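1/ We moved to Mustden in November and I've been keeping track of what it takes to get rid of things you don't need anymore. A few notes for anyone doing the same.

2/ The town dump charges by weight. Our first trip was 100 pounds of carpet and one dead dehumidifier. Bring cash – the card reader has been down since we got here.

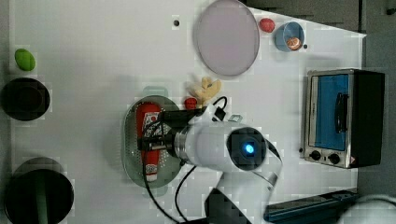
3/ Kitchen stuff is harder to give away than furniture. The thrift store on Wasilewska Street took a couch the same day I called, but they stopped taking dishes last year. A single plate, like the big pale lavender one, goes faster in a curbside box than anywhere else. Same with odd cups.

4/ Yard sales: the permit is free but you have to apply 2 weeks ahead. The town allows one per household per season. I missed the deadline and had to wait.

5/ The Zistdale swap group has 1,769 members, and most posts get an answer within the hour. Put the pickup time in the first line. If you leave it out, you will answer the same question all night.

6/ Soft toys are a special case. The thrift store wants them washed and the daycare won't take used ones at all. Felt can shrink or bleed color in a hot wash, so do it by hand in cold water and dry it flat.
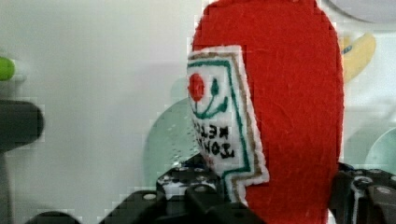 7/ Paint. Plerkico Hardware takes up to 30 cans a year per address, latex only. Lids have to be on tight. Oil-based goes to the county drop-off.

8/ Next drop-off day is Mon 14 April. The gate opens at 8 and the line backs up to the road by 9 – I'm going early with the oil paint and two car batteries.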